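Water cooler in front of an interior window, does it need to move?

Zirkport_office
We have a bottled water dispenser in a bright office, backed up to a large window with dark mullions. By 3 p.m. the water tastes flat and slightly of plastic. The supplier (Grunum) says the bottle can stay up for 19 days. We change it more often than that. Is the position the problem, or the dispenser?

mesh_and_casters
Probably the position. Light and warmth both promote algae in a clear bottle. Move it to a wall that gets no sun and see.

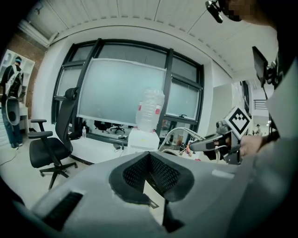 Dubey
Placement matters less than cleaning, but it still matters. An inverted jug draws in room air every time someone fills a cup, and the reservoir under it is what goes stale. Drain and sanitize the reservoir every 13 weeks. As for light, a board leaned against the glass behind the dispenser, like the frosted one here, only diffuses it. A translucent panel is not a shade. Use an opaque one, or relocate the unit. Leave about 144 mm clear at the back if yours has a rear condenser, and keep the desk chair far enough off that the armrests do not hit the taps.

cooler_tech_2
Just get a Cakside filter kit. Never had a problem with mine and it has done 300 gallons.

Related
Bottle gurgles but no water comes out
Removing scale from a hot tap
Mesh chair headrest will not stay up
Frosted film or blinds for an office window
Drip tray smells after cleaning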